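How We Label Things: a Project on Colour Coding in Shared Student Kitchens

Project report, Design in Everyday Life module
May 2, 2018

I picked this topic because I was cross about cheese. That's the short version. I live in Faneck House, which has one kitchen for nine people and two fridges, and in February a block of cheddar I had been looking forward to all day was gone when I got in. My name was on it, in biro, on the wrapper, in letters about as tall as an ant. So when we were asked to choose an everyday system and study how people use it, I went straight for food labels.

The question I settled on was simple enough: does marking your food with a colour work better than marking it with your name? My tutor group thought this was too small for a whole report. By week two I had the opposite problem, and had to drop cupboards, freezers and the whole sorry business of washing-up sponges.

Where I looked

I used three kitchens. Faneck is mine. Drastell Court is across the road, newer, with one tall fridge and a proper whiteboard. Sawatzky Hall is the big one up the hill, and I only had permission for the ground floor kitchen there. Everyone who took part signed a sheet and could pull out whenever they liked (one person did, and I took their shelf out of my notes).

I kept each kitchen on its own system for five weeks. Faneck had coloured tape, one colour per person. Drastell had names written on plain white stickers. Sawatzky carried on with whatever it was already doing, which was mostly carrier bags with the handles tied in a knot. I looked in each fridge twice a week, in the evening, and wrote down anything unmarked, anything marked in more than one way, and anything somebody told me had gone missing.

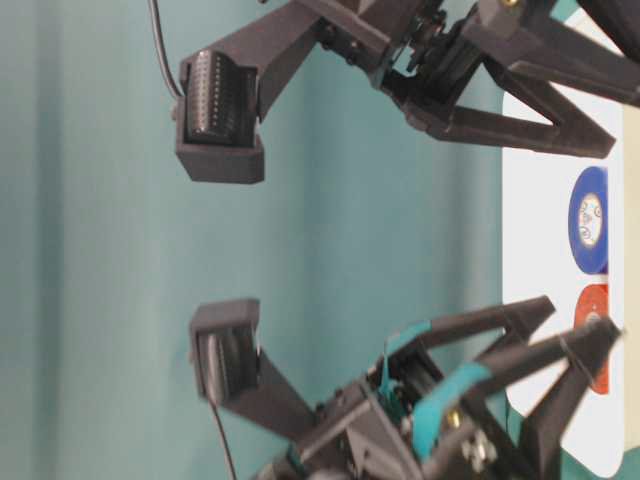 Why tape and not stickers at Faneck?
Tape goes round a milk bottle and stays there, and you can tear off as much or as little as you need without hunting for scissors.

I should say a bit about picking the colours, because it took far longer than I'd planned. You'd think you could hand them out and be done! But two people wanted blue, and green looked nearly the same as blue under the horrible strip light we have over the fridge. I ended up giving some people a colour with a black pen line down the middle, so there was plain red and striped red. It looked smart on the chart I stuck to the door. In practice the striped people kept forgetting the stripe, and for the first fortnight plain red owned a lot of yoghurt.

I also asked about colour vision before we started, which I'm glad I did. One housemate finds red and green hard to tell apart, so I made sure those two were never on neighbouring shelves and put the first letter of each colour on the chart in capitals. I got the idea from an old booklet called the Cikorby Guide to Shared Living, which I found in the common room. It is very firm on the subject of butter dishes.

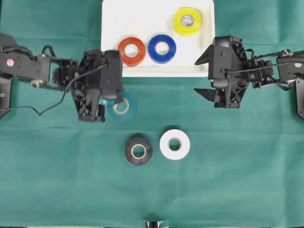

Rolls of tape in orange-red, blue and yellow, in a white tray.

What I found

Colour was quicker. When I asked people to point to all their own food from the kitchen doorway, the tape group at Faneck managed it almost straight away, while people at Drastell had to walk over, crouch and start turning jars round. I did this as a bit of fun at the end of a visit, so I wouldn't lean on it too hard, but the difference was easy to see.

Names were clearer to visitors, though. If you don't live in a kitchen you have no idea who yellow is. Partners, friends and the odd cousin on the sofa all read the stickers at Drastell without any trouble, and at Faneck they just asked, or didn't ask and had some toast. Two of the things that went missing at Faneck had gone to guests.

Missing food was the result I cared about most and it was the muddiest one. Faneck reported 10 missing items over the five weeks, Drastell reported fewer, and Sawatzky hardly reported any. But the Sawatzky lot also told me they don't keep anything nice in the fridge! They keep it in their rooms. So a low number there might mean the bags work, or it might mean there's nothing worth taking.

The other thing I noticed was how the marking faded over time. In the first week nearly everything at Faneck had tape on it, including a single lemon. By the last week people were taping the expensive stuff - meat, cheese, the good juice - and leaving the rest bare. It was the same at Drastell, where the stickers also had a habit of sliding off anything cold and ending up on the fridge floor, face down.

Money

I had a small budget from the department and spent very little of it. Tape, stickers, two pens that wrote on plastic and a plain tray to keep it all together on the worktop. The tray was the best buy. Before that, the tape lived in a drawer with the takeaway menus and people couldn't be bothered to dig for it.
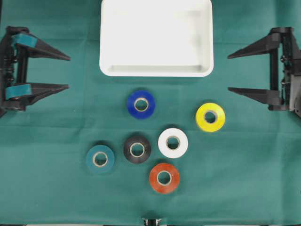
White plastic tray with rounded corners, on green cloth.

What I'd change

I'd swap the systems round halfway, so each kitchen tried both. As it is, I can't tell how much of this is about tape and how much is about Faneck being full of people who like a project. I would also look in the mornings as well as the evenings. Quite a lot seems to happen to bread overnight.

And I'd like to try colour and name together, with the colour for the people who live there and initials for everyone else. A couple of people at Faneck had started doing this on their own by the end, writing on the tape in marker, and their shelves were the tidiest in my notes.

My full notes and the blank record sheet are in the module folder under project number 3020. The chart is still on our fridge door, and striped red has moved out, so there's a colour going spare.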